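Kleinschmidt Hall Fills Up for Town's First Soup Swap

The line was out the door of Kleinschmidt Hall before the lids even came off. By the time the second urn of coffee was empty, 105 households had signed in at the front table, and the town's first soup swap was well and truly under way.

The rules are wonderfully simple. You make a big pot of soup at home, freeze it in quart tubs, and bring the tubs to the hall. You get one ticket for each quart you put on the table, and each ticket gets you a quart of somebody else's soup. You can go home with the same number of dinners you came with, and every one of them can be different!

Dörte Baumgart, who set the whole thing up, got the idea from her sister's apartment building, where six neighbors have been trading soup in the laundry room for years. "I thought we'd get twenty people," she said, standing beside a chest freezer that no longer closed. "Then the phone started ringing, and it was all people asking if chili counts."

Chili counts. So do chowder, dal, borscht and a very green pea soup with mint that was gone in minutes. The only firm rule is a label with the ingredients and the date it was made, so that anybody with an allergy can choose safely.

Kai Stöcker brought eleven quarts of his grandmother's barley and mushroom soup and left with eleven others, among them a peanut stew he had never tried before. He had a cooler in the back of the car and a plan for where everything would go in the freezer. "I'm set until April," he said. "My kids are already fighting over the tomato one."

A tasting table ran along the back wall, with small cups and a sheet where people could write down what they liked. The pumpkin and ginger soup from the Clomila Street garden club had the longest list of fans, and the club has agreed to share the recipe. It calls for roasting the pumpkin with the skin on until the edges go dark, then scooping it out while it's still warm – much easier than peeling it raw, as anyone who has fought with a pumpkin will know.

There was also a shelf for kitchen things people no longer need, and it did nearly as well as the soup. Ladles, stockpots and mismatched bowls all found new homes. 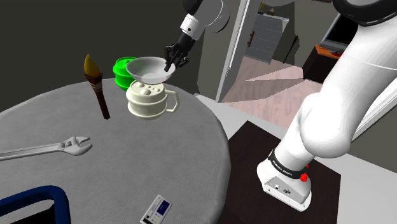
The sign-in table also took cash donations for the school pantry, and the jar came to 2148 dollars by closing time. The pantry will put 1071 dollars of that toward a second upright freezer and spend the rest on fresh vegetables through the winter. Families can pick up food there on school days from 3 p.m., no forms needed.

Baumgart is already planning the next swap, with a few changes. There will be 2 tasting tables so the line can move faster, a separate freezer for vegetarian soups, and a corner where children can make their own noodle soup mix in a jar to take home. She would also love to hear from bakers – several people went looking for bread and had to settle for crackers.

Anyone who wants to take part can leave a name at the hall office in the mornings. Tubs should be plastic, hold one quart and have a lid that seals tightly. Leave an inch of space at the top before freezing, and please don't bring glass jars. Soup should be frozen solid when it arrives, and cream soups are welcome as long as the label says so.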